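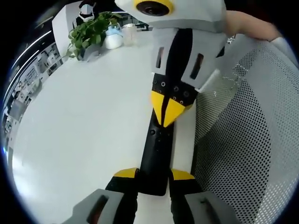
Leklow 长臂台灯能夹在多厚的桌板上?
桌板厚度在 6 毫米到 60 毫米之间都可以夹。比这更薄的板请改用 Kingi 落桌底座,比这更厚的板请改用穿孔安装件,两样都在本页下方的配件一栏里。

Gelitz Leklow 长臂台灯
型号:Leklow 936
类别:桌面照明 / 夹装式
颜色:石墨灰、米白
供货状态:现货,米白色下一批八月到库

产品概述

Leklow 936 是一盏夹在桌沿上使用的长臂台灯,灯头为横置的条形,灯臂分上下两节,完全拉直时从夹座中轴到灯头末端为 936 毫米,型号由此而来。适合缝纫、修表、绘图、装订、拼装模型、整理票据这类要把光打到手边、又不希望灯座占桌面的场合。

旧款 Leklow 用的是外置弹簧,拉到最低位置时弹簧会露出来,衣袖容易挂住。现款把弹簧收进了下臂的型材里,外面只看得到三处关节。关节上的旋钮是调阻尼用的,出厂时已经调到中等力度,多数人拿到手不需要再动它。

灯头可以左右转,也可以前后俯仰。左右转的角度有限位,转到头会有明显的阻挡感,请不要再用力,里面的导线是绕着轴走的。俯仰没有硬限位,只有阻尼。

光线方面,条形灯头比圆形灯头的影子要淡。圆灯头的光来自一个点,手伸过去,手背后面会出现一块边缘清楚的黑影;条形灯头的光来自一段线,影子的边缘是散开的。把灯头与桌沿平行摆放,再向前推过手的位置,影子会落到靠近身体的一侧,写字和缝线时基本不碍事。

规格

型号:Leklow 936
安装方式:桌沿夹装(标配)
可夹板厚:6 至 60 毫米
最大伸展:936 毫米
亮度:6 档
色温:2 种,暖白与中性白
自动关灯:60 分钟,可关闭
断电记忆:有,记忆上次的档位与色温
灯臂:铝型材,表面喷粉
夹座:压铸件,接触面带软垫
灯罩:乳白扩散罩,可拆洗
供电:随附电源适配器
开关:灯头末端触摸开关
质保:2 年

包装内含

灯头与灯臂组件(已接好)
桌夹
电源适配器与电源线
夹座软垫,备用一对
内六角扳手
理线扣
纸质说明书

光源与亮度

灯头内的发光件沿长度方向均匀排列,外面罩一层乳白扩散罩。关灯时看不到单颗灯珠,开灯时整条灯罩亮度一致,两端略微收暗,属于正常情况。

亮度分 6 档。第一档很暗,适合夜里在旁边放一点光,看得见杯子和门把手,不够看书。第二档和第三档适合看屏幕时补光。第四档适合阅读。第五档和第六档用于手工,尤其是黑布黑线、深色皮革、小号螺钉一类东西。长时间用第六档看白纸会刺眼,白纸反光很强,降到第四档会舒服得多。

色温只有两种。我们收到过不少来信,希望做成无级调节,Gelitz 的考虑是两种已经够用,按键也能少一个。暖白偏黄,适合晚上;中性白适合对颜色有要求的活,比如配线、配纸、补漆。需要严格比色的工作请使用专门的比色灯箱,台灯不能代替。

灯光在各档亮度下都采用恒流驱动,调暗时不靠快速开关来降低亮度。用手机对着灯头拍摄,画面上如果出现条纹,请先检查手机的快门设置,再确认同一房间里有没有别的灯开着。

操作

触摸开关在灯头的末端,有一个浅凹,摸黑也能找到。

短触一下:开灯或关灯。
长按:亮度逐档变化,到头后反向,松手即停。
开灯状态下连触两下:切换色温。
关灯状态下长按,直到灯头闪一下:打开或关闭自动关灯功能。

自动关灯功能打开时,灯会在 60 分钟后先降一档亮度作为提醒,再触一下即可重新计时,不触就会熄灭。出厂时该功能是打开的。做长时间手工的用户多半会把它关掉,这个设置断电后也会保留。

戴着棉手套或薄橡胶手套时触摸开关可以用。戴厚皮手套时通常没有反应,请用手背或小臂轻碰。手上有水时可能误触发,擦干再碰即可恢复正常。
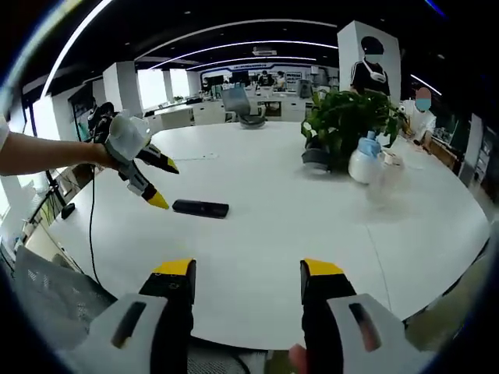
桌边操作,一只右手与一只左臂各持一件。

桌夹安装

先看桌沿。桌沿下方需要有一段平整的底面,深度能容下夹座的压盘。带横梁的桌子常常在离边沿不远处就有一道梁,压盘会顶在梁上,看着夹紧了,推一下灯臂就会松。遇到这种桌子,可以换到侧边去夹,侧边的梁一般退得更深。

桌沿如果是圆边或斜边,夹座的上垫要越过圆角,落在平面上。上垫压在圆角上时接触面只有一条线,时间长了会在漆面上留下一道印子。

安装顺序如下。

把灯臂从夹座上取下,单独安装夹座。带着灯臂装夹座,灯臂会自己转,容易碰到人或者显示器。
将夹座推到桌沿尽头,竖面贴紧桌边。
用手旋紧下方的螺杆,直到压盘贴住桌板底面。
再用内六角扳手加半圈。软木桌面到这里就停,硬木和人造石桌面可以再多一点。
握住夹座左右推一推,应当没有位移。
将灯臂的轴垂直插入夹座,插到底。
接上电源,把灯臂转一整圈,看电源线有没有被拉紧的位置。

玻璃桌面不建议使用桌夹。钢化玻璃虽然承受得住静压,灯臂转动时的力集中在边沿,边沿恰好是玻璃最弱的地方。请改用 Kingi 落桌底座。

中空板、蜂窝纸芯板可以夹,但要在上下各垫一块硬板,把压力摊开。用旧的砧板边角料锯两块就行,板的边长比压盘大一些。Grumberg 门市也卖切好的垫板,一对一包,可以单买。

灯臂调节

灯臂共三处关节:夹座上的转轴,上下臂之间的肘关节,灯头后面的腕关节。三处的阻尼各自独立。

灯头自己慢慢往下沉,是腕关节偏松,用内六角扳手顺时针拧,每次拧一点,拧完试一下再说。整条灯臂往下沉,是肘关节偏松。灯臂被碰一下就转开,是夹座转轴偏松,转轴的调节螺钉在夹座背面,需要把灯臂转到朝前才看得见。

拧得过紧也不好。关节过紧时,移动灯头要用很大力气,力会传到夹座上,夹座先松。正确的手感是一只手能推动,松手后停在原处,没有回弹。

冬天刚从冷的仓库或车里搬进来时,阻尼脂偏稠,关节会显得紧。放到室温以后再调。

下臂里的弹簧不需要用户调节,也请不要拆开下臂端盖。弹簧处于受力状态,端盖打开后会弹出。弹簧疲劳的更换由 Gelitz 维修点完成。

摆放建议

右手写字的人把夹座放在左前方,左手写字的人放在右前方,这一条说明书里也有。做手工的情况复杂一点。两只手都在动的时候,从哪一侧来光都会有一只手挡光,所以最好让灯头横在双手的正前上方,与桌沿平行,高度以不碰额头为准。

缝纫机旁边使用时,夹座放在机头的后方,灯臂从机头上面越过来。缝纫机自带的小灯只照到针板,布料推出去以后就暗了,Leklow 的条形灯头可以把针前针后一起照到。机器高速运转时桌面有振动,请隔一段时间检查夹座的螺杆。

显示器旁边使用时,灯头放在显示器上沿的前面一点,灯罩朝下,不要朝向屏幕。光打到屏幕上会有反光,也会让黑色变灰。灯罩向使用者一侧倾斜过多时会直接看见发光面,眼睛容易累。

绘图桌的桌面是斜的,桌夹可以夹在斜面的上沿,夹座自身会跟着倾斜。倾斜角度大的时候灯臂会有往低处转的趋势,把转轴拧紧一点可以抵消。倾斜很陡的桌面请把灯夹在旁边的平台或者搁板上。

两盏一起用的用户也有,多半是裁剪台和装裱台。两盏灯各夹一头,灯头对着伸向中间,中间那段的影子几乎看不出来。两盏灯的色温请设成一样,一暖一白混在一起时,布料两侧会有不同的颜色倾向。

走线

电源线从下臂末端出来,沿夹座背后垂下。随附的理线扣可以卡在灯臂上,也可以贴在桌腿内侧。线在夹座处要留一个松弯,松弯大约够灯臂转动时不被拉直即可。

适配器请放在看得见、通风的地方,不要压在书堆和布料下面。适配器使用时会发热,手摸着温热是正常的,烫手就请停用,并与我们联系。

需要加长电源线时,请延长插座一侧,不要剪断适配器与灯之间的低压线自行接长。低压线接长以后,最高一档的亮度会下降,接头处也容易发热。

清洁与保养

灯罩上的灰比想象中影响大。厨房旁边和木工间里用的灯,一段时间不擦,亮度看起来会低一档。断电,等灯头凉下来,用微湿的软布擦,再用干布擦一遍。灯罩上有油时,在布上沾一点中性清洁剂。

酒精、丙酮、香蕉水和含氨的玻璃清洁剂都不能用在灯罩上,会发雾,发雾以后擦不回来。喷粉的灯臂可以承受少量酒精,为免弄混,干脆都不用。

灯罩可以取下。从远离开关的一端推起,整条滑出。取下以后可以用温水冲洗,完全晾干再装回。灯罩装反时末端会翘起一点,换个方向就平了。

关节处不需要加油。有用户往肘关节里喷过防锈润滑剂,结果把原来的阻尼脂溶掉,灯臂再也停不住,只好整节更换。这种情况不在质保范围内。

夹座软垫用久了会变硬、变亮,变硬以后抓不住桌面。包装里有备用的一对,揭掉旧垫,擦净残胶,贴上新的,压一会儿再上夹。

配件

Kingi 落桌底座
铸铁圆底,外包喷粉,底部贴软毡。适合玻璃桌、薄板桌、不方便夹的老家具。配上底座以后灯臂不要完全拉直伸出,否则重心会靠近底座边缘。底座较重,放置时先落一侧再放平,注意手指。

穿孔安装件
用于厚桌板和固定工作台。需要在桌面上打孔,孔径见安装件附带的纸样,把纸样贴在桌上照着打即可。打孔前请看清桌板下面有没有抽屉滑轨。

墙装座
可装在实心墙上,随附的螺钉只适用于实心砖墙和混凝土墙。石膏板墙要找到龙骨,或者先固定一块横木。装在墙上时,灯臂的活动范围只有半圈。

替换灯罩
有乳白和半透明两种。半透明的那种亮度更高,影子也更硬,刻章和焊接线头的用户比较喜欢。写字读书请用乳白的。

加长理线套
编织套,剪到需要的长度,用火稍微燎一下切口,不会散。

垫板
硬木,上下各一块,用于中空板桌面。只在 Grumberg 门市出售,网上不单发。

旧款用户请注意,旧款 Leklow 的轴径与现款一致,底座和墙装座可以通用;灯罩不通用,现款的灯罩宽一点,装不进旧款灯头。

选购参考

Leklow 与 Gelitz 的短臂款用的是同一个灯头,差别只在灯臂。桌子窄、只用来看书的,短臂款够用,价格也低。桌子深,或者夹座只能放在桌子后沿的,请选 936。买之前可以拿卷尺从打算夹的位置量到手边,灯臂平时总是弯着用的,弯起来以后能覆盖的范围比拉直时小不少,量的时候要留出余量。

需要放大镜的用户请注意,Leklow 不能加装放大镜片。镜片的重量超出腕关节的承受范围,勉强绑上去灯头会一直点头。

石墨灰和米白的价格相同。石墨灰是细砂面,不显指印,显粉笔灰和面粉;米白正好反过来。开关处的浅凹两种颜色都是黑色。

常见问题

灯装好以后完全不亮,先查哪里?
先查适配器插头是否插到底。灯尾的插口较紧,第一次插时到一半会有阻力,继续推进去才算到位。再换一个确认有电的插座。仍然不亮,请带上灯和适配器一起送修,只送灯头不好判断。

开着开着自己灭了,是坏了吗?
多半是自动关灯。按前面写的方法把它关掉再观察。关掉以后仍然会灭,再按故障处理。

灯亮着的时候有轻微的嗡声。
把耳朵凑近适配器听一下。声音从适配器出来,属于个别适配器的问题,可以更换。声音从灯头出来的情况很少,请录一段声音发给我们。

能不能接在移动电源上?
不建议。移动电源的输出与本机的适配器不同,有的能点亮低档,到高档就会闪,长期这样用对驱动电路不好。

能不能放在浴室或者室外?
不能。灯头和夹座都没有防水处理。阳台有顶有窗的可以用,雨能飘进来的不行。

小孩房间能用吗?
可以。夹座要夹牢,线要收好,灯臂不要拉到床的上方。灯臂收拢时肘关节会合拢,有夹手的可能,请大人来调位置,调好以后让孩子只用开关。

桌夹会不会在桌面上留印?
软垫本身不掉色。油性漆没有干透的新桌子、刚上过蜡的桌子,压久了可能留下光泽不一样的一块。新漆桌子请等漆完全硬化,上蜡的桌子在垫子下面放一张薄毡。

灯臂可以拆下来带走吗?
可以,往上提就能拔出来。运输时把两节灯臂合拢,用原包装里的泡沫卡住,灯头朝里。不要把灯臂的重量压在灯头上。

灯珠坏了能单独换吗?
用户不能自行更换,维修点可以更换整条发光件。更换时会同时清理灯头内部,并检查腕关节的导线。

订购与配送

网上下单的由 Grumberg 仓库发出。周五下午以后的订单顺延到下一个工作日处理。石墨灰常备,米白色缺货时页面上的按钮会变成到货通知,留下联系方式即可,到货后按登记顺序通知,不预收款。

Kingi 底座因为重量单独装箱,与灯一起下单也可能分开送到。收到其中一件时另一件还在路上,请等一等再联系客服。

门市自提的,请在下单时选择自提,收到备货完成的通知后再来。门市有一盏石墨灰的样灯,夹在试用台上,可以自己调,也可以把自己做活的材料带来,在灯下看一看颜色。

学校、图书馆和工坊一次订购多盏的,可以要求统一设置自动关灯功能,并在夹座上加装防拆螺钉。需要防拆螺钉的请在备注里写明桌板厚度,螺杆长度不同。

退换与质保

未安装、包装完整的可以退货。已经夹过桌子的,只要夹座没有划伤、软垫没有残缺,也可以退,运费由买方承担。定制了防拆螺钉的不能退。

质保 2 年,从收货当月算起,凭订单记录即可,不需要保留纸质卡片。质保包括发光件、驱动电路、适配器、弹簧和三处关节。软垫、灯罩和理线扣属于消耗件,不在质保内,可以单独购买。

以下情况不予质保:拆开下臂端盖;向关节内喷涂油剂或清洁剂;使用非原装适配器;自行接长低压线;灯头或灯臂上悬挂其他物品。

送修请尽量使用原包装。原包装已经丢弃的,把灯臂合拢,灯头用软布包好,外面再套硬纸箱,箱内空隙填满。夹座和底座请不要和灯头放在同一层。

过了质保期的灯照常修理,检查后先报价,同意以后再动手。旧款的弹簧和灯头导线目前仍有备件,旧款灯罩只剩石墨灰边框的一种。

随附文件

安装纸样(穿孔安装件用)
Leklow 936 使用说明
Kingi 落桌底座说明
旧款与现款配件对照表

相关产品

Gelitz Leklow 短臂台灯
Kingi 落桌底座
Leklow 墙装座
乳白替换灯罩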